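Pedestal table
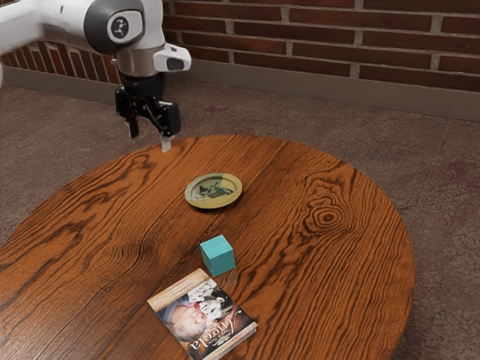 A pedestal table is a table whose top is carried by a single central support instead of by legs at the corners or rim. The support, called the column or pillar, ends in a spreading base that gives the table its footing. Most pedestal tables have round or oval tops, although square and eight-sided tops are also made.

Terms

The part of the column that meets the top is the head. In older work the head is fixed to a square block, and the block is held between two bearers screwed to the underside of the top. In later work the block is often replaced by a cast metal plate, known in the trade as a spider. The base may be a flat disc, a solid plinth, a cross of two halved timbers, or a set of separate feet joined to the foot of the column. Feet are normally fixed with sliding dovetails, cut from below and closed with a metal strap.

Stability

A table on a single column tips when a load outside the footprint of the base outweighs the turning effect of the table's own weight. The footprint is the shape drawn by joining the outer points of the feet. On a three-footed base this shape is a triangle, and the table is weakest midway between two feet. A four-footed base of the same reach leaves less of the top unsupported, but it will rock on an uneven floor unless one foot can be adjusted.

Weight placed low in the base improves resistance to tipping. Some makers fit an iron disc inside a hollow plinth for this purpose. The disc adds nothing to the stiffness of the column, and a heavy table may still sway if the joint at the head is slack.

Tops

Solid tops are made from boards glued edge to edge. Timber swells and shrinks across the grain, so a round top made in damp weather becomes slightly oval as it dries. Bearers are run across the grain to keep the top flat, and their screws are set in slots to allow movement. A top fixed rigidly at every screw is likely to split along a glue line. Veneered tops move less and can be fixed more simply.

The edge may be left square, rounded over or moulded. A raised rim, worked from the solid, is found on small tables meant for serving drinks.

Tilting and extending forms

In the tilt-top form the bearers pivot on pins at one side of the block, and a catch holds the top level. The Kistau pattern uses two catches and was made for larger dining tables. The extending form divides the top, and sometimes the column, so that a loose leaf can be laid between the halves. Where the column does not divide, the runners must carry the whole spread of the top, and sagging is common.

The survey by Gönül Yazıcı and Müzeyyen Dağdelen covered 1,611 tables in the Plellgate sale records. It found 17 with divided columns and 11 with later replacement bases. The authors treated the second figure as a minimum, as old repairs were seldom noted by the clerks.

Repair

The usual fault is a loose foot. The joint is taken apart, cleaned of old glue and closed again with the strap refitted. Filling the gap with new glue alone does not last. Worn pivot pins can be built up or the holes bushed.

See also: Drum table; Gateleg table; Tripod base

Page last revised 10th May | Contact the editors | © Doucette Reference | Back to top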